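Part-Time Toy Library Assistant - Kikton Toy Library, Pullutberg

Posted November 4, 2021. Open until filled, but we're reading as they come in so dont wait.

We lend toys. Families pick up a set, keep it 3 weeks, bring it back, take another. Puzzles, balls, dress-up, train track, baby stuff, a few big ride-ons. Right now there are 2,783 items in the catalog and the person who kept them straight has moved out of state. Hence this ad.

The job

Mostly back room, some front desk. Returns come in by the bagful, get checked against the card, cleaned, put back together as a set and shelved. A lot of it is sorting. You need to be OK with sorting.

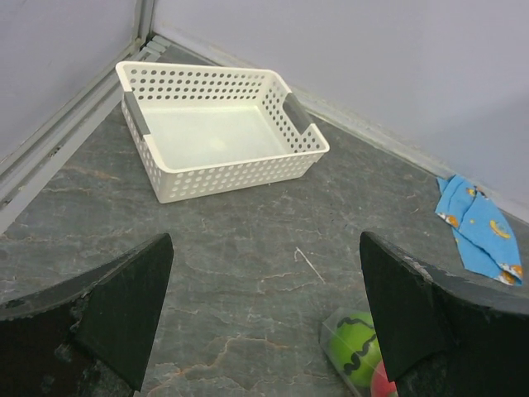 Returns are the busiest part of the day, and the part most people underestimate in the interview. Everything in a set gets looked at before it goes back out. Small stuff travels in clear containers like the one with the green ball and the pinkish-red one, so whoever is at the desk can check a set without opening it. Cloth items go straight to the wash pile, plastic gets wiped down. The shallow white baskets with the holes in the sides are for things on their way to the sink, and please start each batch with an empty one. If something is cracked or has come apart it goes on the repair shelf with a tag. Missing piece, you write it on the card and message the family. Nicely. We don't do fines.

Front desk is checking people in and out, answering the phone, finding the thing a three year old is describing to you. We use Dratine for the catalog. If you've used any kind of library or inventory software you'll pick it up in an afternoon. If you haven't, maybe two.

Hours and pay

80 hours a month, split over mornings and early afternoons. We set the schedule a month ahead and we try hard not to change it. One weekend shift a month. Paid hourly, rate given on the phone call, same rate for desk and back room. Paid sick time from day one. No benefits beyond that, sorry - we're small.
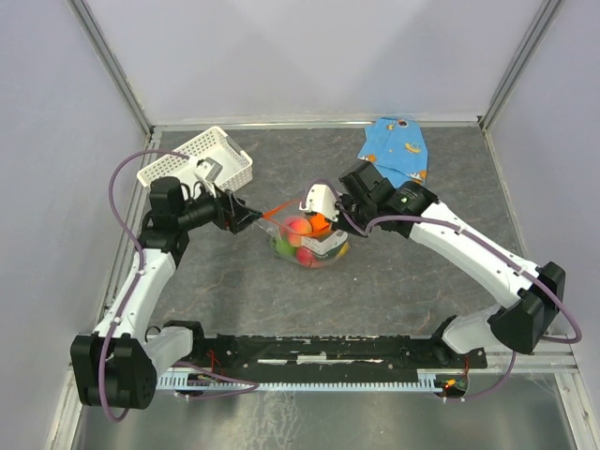

Contract runs through the end of June with a good chance of renewal. Renewal depends on the city grant, and we hear about that in spring. We'd rather say so now than have you find out later.

You'll need

- To be 18 or over
- A background check (we pay for it)
- To be able to lift a full tote, and be on your feet most of a shift
- Decent handwriting, the cards are still paper
- Patience with little kids and with tired parents

Good to have but not a dealbreaker: Spanish or any other second language, some sewing, a driver's license. We do a drop-off run to the Rivadeneira Street apartments every other week and it would be great to have a second driver.

No degree needed. No childcare experience needed either, though it doesn't hurt. We've had good people come from grocery, hotel housekeeping, school kitchens.

First project

We are re-bagging the small-parts sets. Roughly 2,000 pieces in old boxes with split corners, and lids that don't match anything.

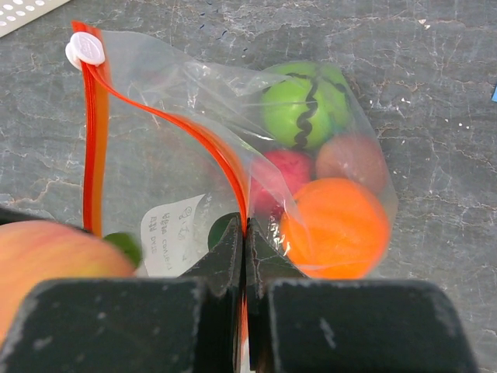

Whoever we hire will take this on in the slow hours, with help from whoever else is in. One set per bag, count card inside facing out, label on the shelf and not on the bag. The bags are the clear zip-top kind, crinkly and no fun to read a label through, so cards go in flat and up against the front. Dominoes, play food, the magnetic letters, all the doll shoes. We'd like it finished before the summer rush, when everyone borrows at once and nothing comes back on time.

How to apply

Email or drop off a resume, one page is plenty. Plus a few lines on why this job. No formal cover letter please. Tell us which mornings you can't do, and the earliest date you could start. If you don't have a resume just write down your last couple of jobs and how to reach somebody from each.

If it looks like a fit we'll call you, then ask you in for a paid two-hour trial shift. You'll do some returns, sit at the desk for a bit and ask us whatever you want. We let everyone know either way, usualy within two weeks of the trial.

Put TOY LIBRARY ASSISTANT in the subject line or it ends up with the donation emails. Paper applications can go in the book drop by the side door, Kikton Toy Library, Pullutberg.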